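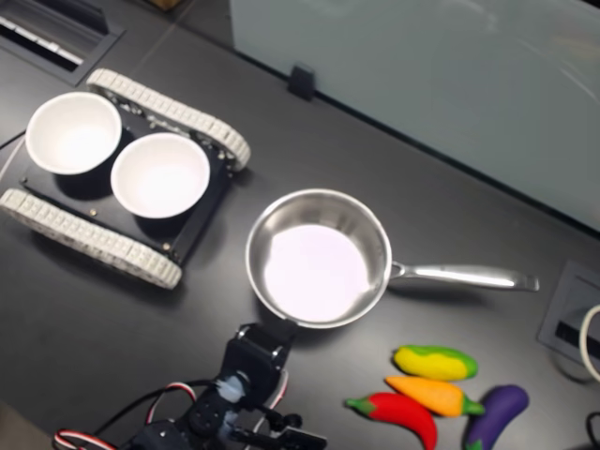

Tô wrote in the margin of last week's handout that a dishwasher is already a robot that does the dishes, so the question was settled decades ago and could we please move on. Fair enough. A dishwasher does wash dishes. It has never once cleared a table, and it is on the clearing that we will spend today.

Robotics for the Rest of Us > Handouts > Unit 2: Kitchens
Posted 7/4/23 by the course instructor, Hillavport Evening School

Can a machine do a chore yet?

The short answer is "parts of one, on a good day." A chore is a string of small jobs that people stopped noticing they do. Making soup means finding the carrot, picking it up, getting it into the pan, and knowing when to quit. Carrying bowls to the table is a separate trade altogether. An arm bolted to a bench can reach but can't walk. A thing on treads can travel but has no hands. Between them they make up most of one very patient waiter. 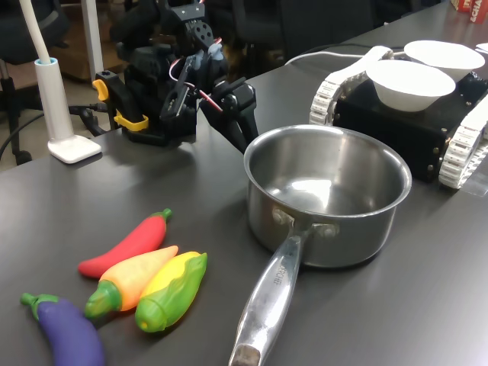

So the usual approach is to split the work. Let the arm handle anything within its reach and let the vehicle do the hauling, then worry about the handoff, where most of the trouble lives. Soft or light food is forgiving. A shiny pan is worse than it looks - glare can confuse a camera, and a long handle is a fine thing to knock into.

The reading for this unit is the Flistby kitchen report. They logged 1,593 attempts at putting one item into one pan, and 283 of them failed. Work out the failure rate before class. Then work out the odds of getting four items in without a miss, and see if you still want to be served by it.

Shop floors do better, mainly by cheating. At the Rarkalance packing plant every part arrives facing the same way, every time. Your kitchen drawer does not offer this service.

For next time: pick a chore you did in June and write down every step, including the dull ones. Roughly 2 pages. "Tidied up" is not a step.

Questions to the evening school office, Room 2 | © Hillavport Evening School | Back to top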